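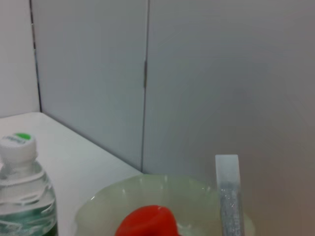

Green bowl and water bottle on the white table

Cloudy film on a pale green bowl, how do I get it off?

flesuvside_kitchen
posted 3rd October

I have a shallow see-through bowl in a pale mint green with a wavy rim. It sits on a white table next to my water bottle and holds odds and ends. It came from the Milta shop in March with no care label, and I can't tell if it is glass or plastic. It used to be clearer and now it looks milky all the time. Dish soap does nothing. I have been running it through the dishwasher most nights. Is this hard water or is the bowl ruined? Our tap water tested at 300 ppm, if that matters.

paditz

300 is hard water, so try vinegar first. Take everything out, lay the bowl in a basin and cover it with plain white vinegar and warm water, half and half. Leave it 20 minutes, then wipe with a soft cloth and rinse. If a patch comes up clear, it was scale and you can repeat until the rest goes. If nothing changes after two rounds, the surface is etched from the dishwasher and it won't come back.

To tell glass from plastic, tap the rim with a fingernail. Glass rings a little and feels cold when you pick it up. Plastic gives a dull click. Don't use a scouring pad on either one.

Some of these bowls are also made milky on purpose, so compare it with a new one in the store if they still carry it.

tablemat700

just hand wash it. mine went the same way and I keep keys in it now

dumitrescu_home

Agree with the vinegar. I would add that if it is plastic, keep it away from boiling water and anything with bleach in it. Dry it right after rinsing or the spots come back. I rinse mine with bottled water at the end, which costs a bit but leaves no marks.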